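Ticket 109: Hall booking page shows courts as free when they are taken
Opened: 20 June 2022
Raised by: Washington Guimarães, bookings desk
Handled by: Etska web support
Priority: high
Status: closed

Reported problem

Members booking a badminton court through the website are being offered slots that already belong to someone else. The booking goes through, the confirmation email is sent, and then two groups arrive for the same court. It has happened on courts 1 and 2. The squash courts and the studio are not affected as far as we know.

The desk screen shows the correct bookings. Only the public page is wrong. I have cleared the browser cache on both desk computers and it made no difference. I also tried it on my own phone with the wifi off and saw the same free slots.

First reply from support

Thanks for the detail. Please could you tell us:

1. Whether the wrong slots are all at one time of day.
2. Whether any of the affected bookings are repeat bookings.
3. Whether anything was changed in the Allo calendar settings since April.

Please don't delete any of the double bookings yet, as we need the record numbers.

Reply from Washington Guimarães

They are all evening slots, from 18:00 onwards. Every one of them clashes with a repeat booking, either the club night or the junior group. One-off bookings block the slot as they should.

In April we changed the evening session length from 45 minutes to an hour. I did this under Activities, Badminton, Edit. I changed nothing else on that page.

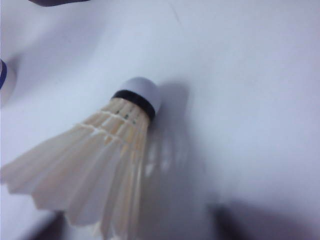 What we found

The public page does not read the desk calendar directly. It reads a stored copy, which is refreshed every 600 seconds. The refresh was running, but it was skipping any repeat booking whose length did not match the session length of the activity. The club night and junior group were set up before the change, so they still had the old 45 minutes against them. The desk screen ignores this check and showed them anyway.

The log had a line for each skipped record:

WARN calendar copy: record length 45 does not match activity length 60, record skipped

There were 18 of these lines in each refresh. No alert was set up for warnings, only for errors, so we did not see them.

What was tried

Forced a full refresh of the stored copy. No change.

Turned the Treteck calendar plug-in off and on again. No change, and the plug-in is now back on.

Opened one junior group booking, changed the length to 60 and saved it. The slot went to "taken" on the public page after the next refresh.

Fix

All remaining repeat bookings for badminton were changed to 60 minutes. The public page and the desk screen now match for courts 1 and 2 through to the end of the booking period. The length check has been altered so that a mismatch is logged but the slot is still blocked.

Left for the bookings desk

The double bookings already made have not been touched. Please contact those members and cancel from the desk screen, using the reason "system error" so that the refund goes out without a cancellation fee.

Last note from Washington Guimarães

All members contacted and refunds sent. Checked the page again this morning and the evening slots are right. Fine to close.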